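Clellham Household Battery Drop-Off Records
Version 3, released September 7, 2022

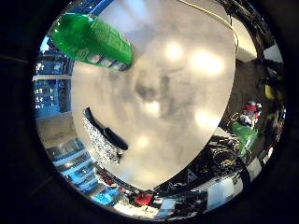
The records cover used household batteries handed in at public collection points in the Clellham district. Each row is one bag or box as received at the sorting site, with its weight, its source point and the mix of cell types found in it. The release has 1383 rows in a single comma-separated file, with a second file listing the collection points.

Maintainer: Hannelore Haslinger
Sorting protocol and corrections: Colton Penner

Contents

drops.csv: one row per container received
points.csv: one row per collection point, with site type and opening hours
changes.txt: edits made between versions

Fields in drops.csv

drop_id: integer, unique, never reused after a deletion
point_id: matches points.csv
week: week of the collection year, counted from the first week of April
gross_g: weight in grams as received, including the container
net_g: weight in grams after packaging, tape and foreign items are removed
alkaline_g, zinc_carbon_g, nimh_g, lithium_g, button_g, other_g: net weight by type
unsorted_g: cells whose type could not be read from the label
damaged: 0 or 1; set to 1 if any cell in the container was leaking, swollen or crushed
notes: free text, often blank

The type columns plus unsorted_g should add up to net_g within 3 grams. Rows outside that limit were weighed again. If the second weighing also failed, the row was dropped.

How the data was collected

Containers were brought in on the Ilura route or the Ó Néill route. The two routes use different containers, so gross_g should not be compared across them. Use net_g. All weighing was done on a Trodex bench scale, checked against a reference weight at the start of each shift. Readings are whole grams.

Sorting was done by hand from the printed label. Cells with missing or unreadable labels went to unsorted_g and were not tested further. Rechargeable lithium cells and single-use lithium cells share one column. Separating them was tried in version 1 and given up after the two sorters disagreed too often.

Known problems

Almost 290 rows have a blank week. These came from a box of paper slips that had been stored without dates. They are usable for totals by type but not for trends.

School collection points show long gaps followed by very heavy drops. The gaps match vacation periods and are not missing data.

The button_g column is probably low. Small cells stick to tape and packaging and are sometimes thrown out with it.

Containers under 30 grams net were not recorded before version 2.

Loading

Files are UTF-8 with a header row. Blank means unknown; zero means weighed and none found. Some spreadsheet programs turn blanks into zeros on import, so check this before computing averages. Point names include accented letters.

License

Free to use and share with credit to the Clellham records. Send corrections with the drop_id and the column name. Fixes go into the next version and are listed in changes.txt.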